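Tarkix Simulated Demonstrations: Frequently Asked Questions

What is in the Tarkix set?
The current release has 674 demonstrations of tabletop handling, all recorded in simulation. Each one pairs the arm's joint positions with the rendered views for the same time step.

Who records them?
Tanko Danladi and Áine Ní Mhurchú drive the arm by remote control. No scripted motions are included.

Which objects are used?
The mug tasks use a low-polygon model with flat sides. Other objects, such as a letter block, share the table so that the learner sees some clutter.

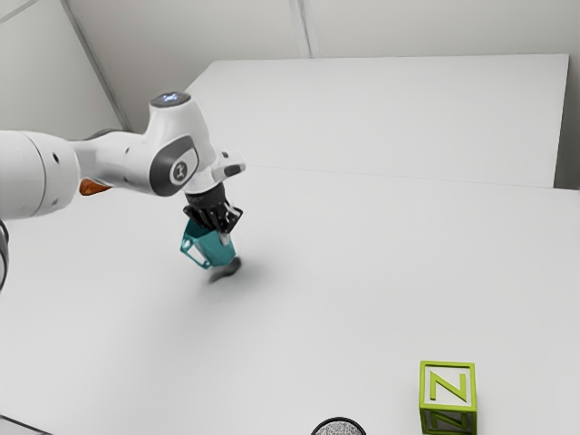 Mug held over the tabletop, main view.

Why is there more than one view?
The main view shows the arm and the table but loses detail near the fingertips. The close view shows the fingers and the mug from above at an angle. We recommend training on both. If you can only load one, start with the main view.

Does the close view always show the whole mug?
No. Part of the mug often falls outside it, and a fingertip can cover some of what is left. We keep these episodes and do not crop or fill in anything. 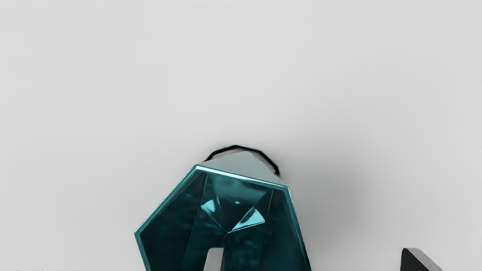

Using the data

How are the episodes split?
By starting layout. All episodes with the same layout go into the same split, so please don't shuffle them before training.

Are failed attempts included?
Yes, in a separate folder. They are not part of the 674.

Will there be more?
We plan to reach 800 in June. Existing episode numbers will stay the same.

How do I report a bad episode?
Send the episode number and the time step to Áine. Reports without a time step take longer to check.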